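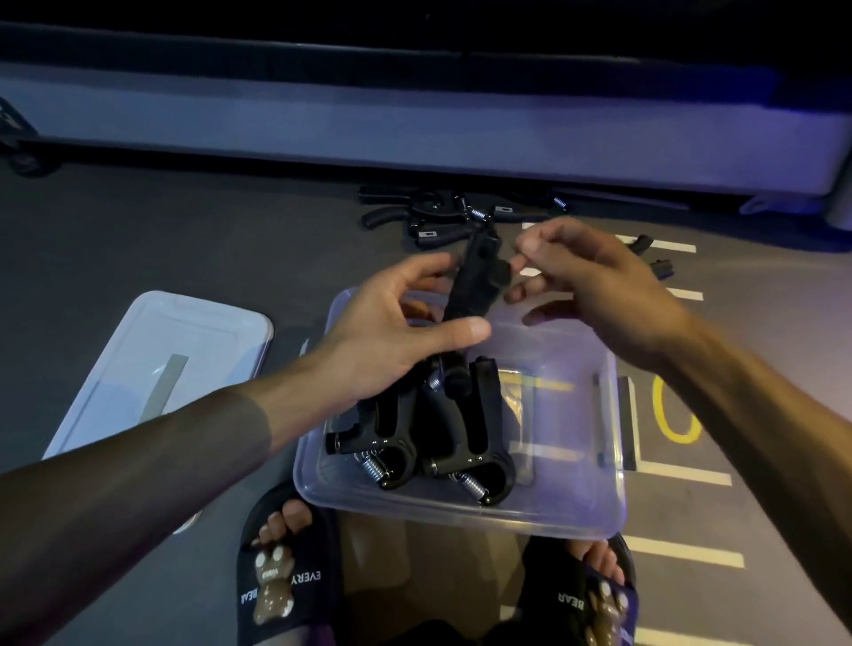 Hand grippers and a clear plastic storage container.

The Valtley Center for Hand Therapy opened its doors in September with two treatment rooms and a waiting list of 290 people. Its clinical director spoke with the Bakalis Foundation, which funds the service, about the first months of operation and the place of hand care in everyday health.

The director trained in general physical therapy and came to the field by way of a hospital burns unit. "I saw people go home with a healed hand that they did not use," the director said. "The skin was closed and the bones were sound, and they were still asking a neighbor to open the mail. From the hospital's point of view the case was finished."

Patients are referred to the Center by family doctors and surgeons across the Valtley district. Many are recovering from a broken wrist. Others have arthritis or a tendon repair, and a growing group work long shifts in food packing at the Nolito plant. The director described the first appointment as a conversation. Patients are asked what they did yesterday and which parts of it they avoided.

"One person wants to play the accordion again and another wants to button a school uniform," the director said. "Those call for different plans, even where the injury on paper is identical. I would ask any clinician to write the patient's own goal at the top of the chart and read it before every visit."

Asked about exercise at home, the director urged patience. Strength work begins only when the treating therapist agrees that the tissue is ready, and early sessions are given over to gentle movement and the control of swelling. "People are eager to squeeze something hard. I understand that. For many of them it is the wrong month for it."

The Foundation's grant covers 500 appointments in the first year. The director expects demand to reach 1000 and acknowledged that the present staff could not meet it. Evening hours, until 8 p.m., were added at the request of shift workers and are now the first to fill. A shared booking arrangement with the Flundilano clinic is under discussion, and would allow patients in the north of the district to be seen closer to home.

The director also spoke of the limits of the service. Travel remains difficult for older patients, and the Center does not yet offer home visits. Splints are made on site, but adjustments require a return trip. "We hear about the bus more than we hear about pain," the director said.

The Center accepts referrals throughout the year. Patients should bring their surgeon's letter, if they have one, and a list of current medications to the first appointment.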